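4.2 Disclosure of corporate donations after a change of ownership

The second part of the analysis deals with donations made by fuel retailers in the twelve months after a business was sold to a new parent. Earlier work on this question has relied on annual reports. These tend to group small gifts under a single heading and leave out gifts in kind altogether. We used the local ledgers instead, which record each payment or delivery against a named recipient.

The ledgers cover 84 retail sites formerly run under the Preneo name and transferred to Tiverum. The sites are spread unevenly. Most lie within the Sernthorpe distribution area, where the old company had its depot and where the new one kept the same office staff. The remainder belong to the Penry area, which was run from a separate office and used a different form for recording gifts. The two forms were merged by hand. Where a gift appeared on both, the entry with the earlier date was kept.

In total, 2,371 entries were coded. An entry was treated as a donation if it had a recipient outside the company, had no invoice attached to it, and was not a refund or a goodwill payment to a customer. Sponsorship was coded separately when the recipient had agreed in writing to show the company name. This rule is stricter than the one used by the companies themselves, and it moved a fair number of sports club payments out of the donation column and into the sponsorship column. Vouchers for fuel were counted at face value. Loaned equipment and staff time were noted but given no value, as neither ledger held enough detail to support one.

Coding was carried out by two readers working apart. Disagreements were passed to a third, Joni Mustonen, whose decision was final. Most of the disagreements concerned meal delivery schemes, which received both cash and fuel vouchers, often on the same day, and whose entries could be read as one gift or as several. We settled on treating each form of support as a separate gift.

Three patterns can be seen in the coded data. First, the number of gifts rose in the months directly after the transfer and then fell back to the level found before it. The rise is clearest at sites where the sign and shop front were changed early. Second, the mean value of a gift dropped as the number rose, so that total spending moved much less than the count would suggest. Third, the recipients changed. Under the old owner, support went mainly to the same small group of clubs and charities year after year. Under the new one, 19 recipients appear for the first time, most of them in the Sernthorpe area.

We are cautious about the third pattern. The Penry form had no field for the recipient's former name, and at least one charity is known to have changed its name in the period. A renamed body would be counted as new. We checked the Sernthorpe recipients against the register of charities and found no such cases there - the Penry recipients could not be checked in the same way, as many are informal groups with no entry. 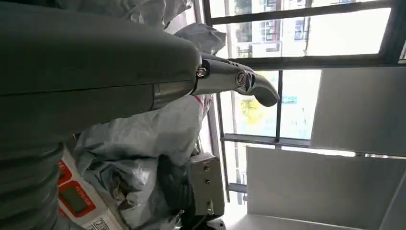 Figure 2

A further limit concerns timing. Gifts were dated by the day of entry in the ledger, and this may fall some weeks after the gift was agreed. For cash payments the gap is short. For vouchers it depends on when the batch was printed, and several batches were entered together in December. Moving these entries back by one month lowers the peak after the transfer but does not remove it.

Staff turnover may also have played a part. Site managers held a small budget of their own under both owners, and a new manager would not always have known which local groups had been supported in the past. The ledgers name the site but not the person who approved the gift, so the effect of a change in manager cannot be separated from the effect of the change in owner. The interviews reported in the next section were planned partly with this gap in mind.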